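Softwareentwickler/in Wahrnehmung und Bewegungsplanung (m/w/d), Teilzeit möglich
Mellor Robotik, Standort Cemton

Wir suchen ab Oktober eine Person, die mit uns die Software für die Handhabung von weichen Gegenständen weiterentwickelt. Unser Projekt heißt Mavel. Es lernt aus Vorführungen von Menschen, wie man Tüten, Beutel und Textilien greift, öffnet und ablegt.

Ihre Aufgaben
Sie pflegen die Pipeline, welche Handposen und Kamerabilder zeitlich zusammenführt (unser internes Werkzeug dafür heißt Bitska). Zur Zeit haben wir nahezu 2000 Vorführungen, davon sind 400 vollständig annotiert. Sie verbessern auch die Schätzung von Kontaktpunkten — bei dünner Folie ist diese noch nicht zuverlässig — und Sie testen neue Planer zuerst in der Simulation und danach am Arm.

Was Sie mitbringen
Sehr gute Kenntnisse in Python, gute Kenntnisse in C++. Erfahrung mit ROS 2 und mit Kalibrierung von mehreren Kameras. Ein Studium in Informatik, Mechatronik oder ähnlichem Fach ist erwünscht, aber keine Bedingung. Deutsch oder Englisch ab Niveau B2, im Team wird beides gesprochen. 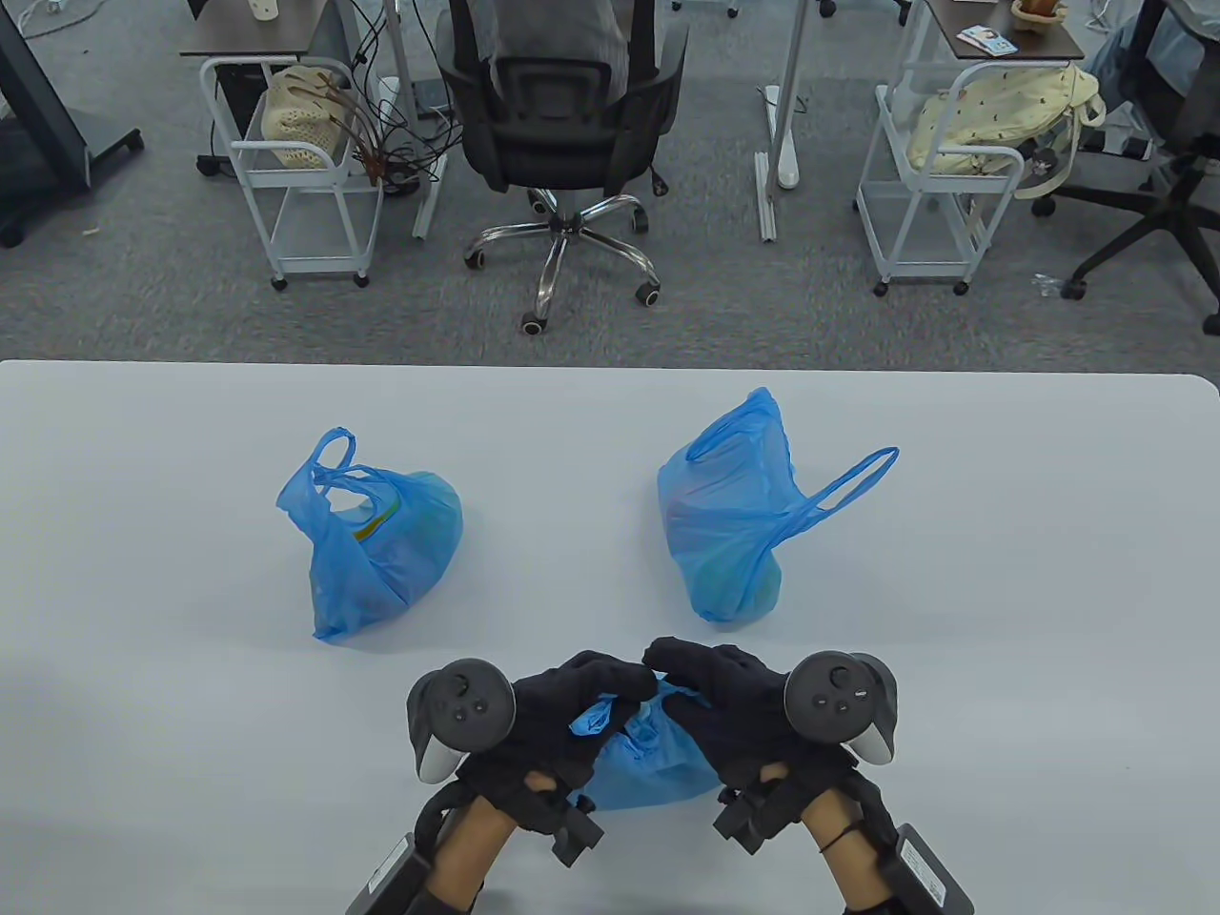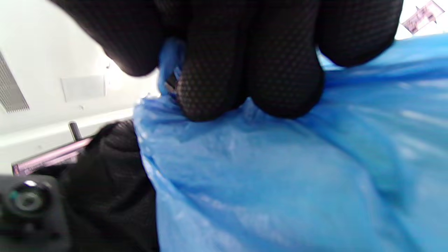
Vorführung mit blauen Plastiktüten, Greifen mit Handschuhen

Die Stelle umfasst 37 Stunden pro Woche und ist zunächst auf zwei Jahre befristet. Eine Verlängerung ist vorgesehen, wenn die Finanzierung von Mavel weiterläuft. Homeoffice ist nach Absprache möglich, für die Versuche am Arm müssen Sie jedoch vor Ort sein.

Bitte senden Sie Lebenslauf, Zeugnisse und einen Link zu eigenem Code über das Formular auf unserer Karriereseite, Stichwort „Mavel Software“. Ein Anschreiben ist nicht nötig — zwei oder drei Sätze zu Ihrer Motivation genügen uns. Reisekosten zum Gespräch werden nach Vorlage der Belege erstattet.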